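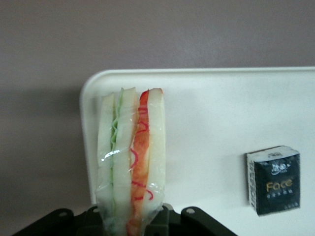
People who skip lunch save no time by it, I was told before I had got my coat off, and the sooner employers grasped this the sooner everybody could go home on time. It sounded good. I asked where it came from. "From our own pilot," came the answer. The pilot was run in June by Vevden, which sells lunch-break schemes to offices, and it covered one firm.

That firm was Pernelley, where 841 staff were asked to put their work down at midday and leave it down. Vevden's founder, talking to me in a meeting room with no clock in it, says 78 per cent of them felt more productive afterwards. Felt? "Self-reported, yes. But people know when they've had a good afternoon." I'm not sure I do. I asked whether anyone had measured the work itself. There was a pause. "That wasn't in the scope."

The full scheme costs an employer £47 a head each year. For that you get a calendar that blocks out the break, a weekly email and a talk. I said that a manager could tell people to go to lunch and charge nothing. "They could, and they don't," said the founder, and I had to give up that point.

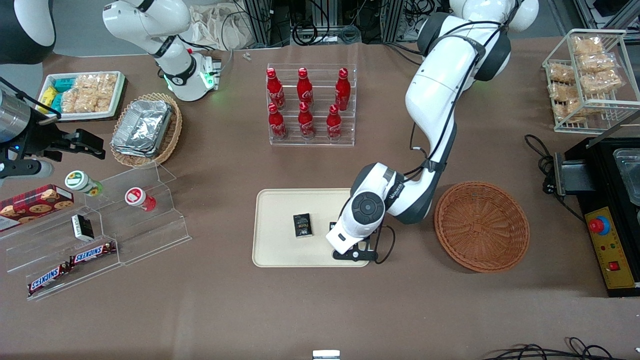

What people eat in this protected hour is a subject Vevden would sooner leave alone. "We sell the time. The food is up to them." Fair enough, but I have sat through plenty of these breaks, and some of them amount to very little. A small black snack box on a beige tray with an empty wicker basket next to it is hardly going to keep anyone off their emails until two. The founder laughed at this and said a proper meal was "the next conversation". Another product, I take it.

Allari and Leone are both said to be signing up in the new year. Would Vevden publish the results if they turned out flat? "We'd want to understand them first." And then publish? "We'd look at it."

The interview was booked for 90 minutes, beginning at noon. Neither of us had any lunch.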